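The Brencombe Job

So I'd been at Skorel for all of two weeks when Reijo Mäkelä dropped the job sheet on my bench and said, "Yours, mate. Try not to lose anything." Then he wandered off to make a cuppa, the way he does when he's handed you something awful.

The job was a Dell. Big black tower, built like a filing cabinet, from the front office of the Brencombe caravan park. Every booking since the place opened lived on it, plus (according to the sheet) a novel. The novel was 148 pages long and belonged to Esperanza Schumacher, who ran the park, and who had written in capitals under Special Instructions: DO NOT READ CHAPTER NINE.

Well. You can't write that and expect a person to think about anything else, can you?

I laid it down on its side and got the panel off. I love that bit! You never know what you'll find in a country computer. I once heard about a gecko. No gecko in this one, only the power supply up in its corner, the cables slung across the middle in their orange and red and black, and the bright blue clip on the drive bay.
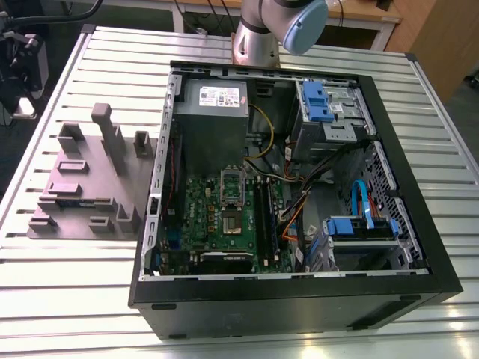 The Brencombe tower with its lid off and the socket bare.

"Lever up, nothing in it," said Manju Joshi, leaning over my shoulder with a mandarin. "You'll be wanting a processor, then."

"Reijo says there's one in the drawer."

"Reijo says a lot of things." She ate a piece of mandarin. "Is that the novel one?"

Of course she knew about the novel. Everybody knew. Ignacio Park had offered me $119 for chapter nine, sight unseen, and he doesn't even read the back of the cereal box. He had a theory that it was about him, as he'd stayed at Brencombe one December and left under a cloud involving a kayak.

I went through the drawer. Screws, a dead torch, somebody's library card, and right down the back a little plastic clamshell with the chip in it, good as gold. I held my breath the whole time I was lowering it in (you do, even when you've done it a hundred times, and I had done it four). 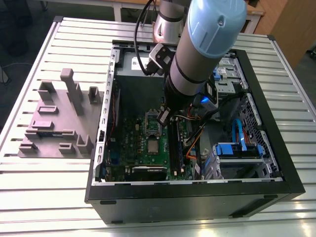
By then I'd stopped pretending I was only thinking about the hardware. The memory could stay put, the card along the bottom could stay put, and soon enough I'd be plugging in a screen and there it would be, chapter nine, one double-click away.

"You wouldn't," said Manju.

"I might."

"She'd know. She's got a look."

The phone rang and I nearly went through the roof. It was Esperanza herself, wanting to know how her computer was getting on, and whether I was the new one.

"I am," I said.

"Good," she said. "What did you think of chapter nine?"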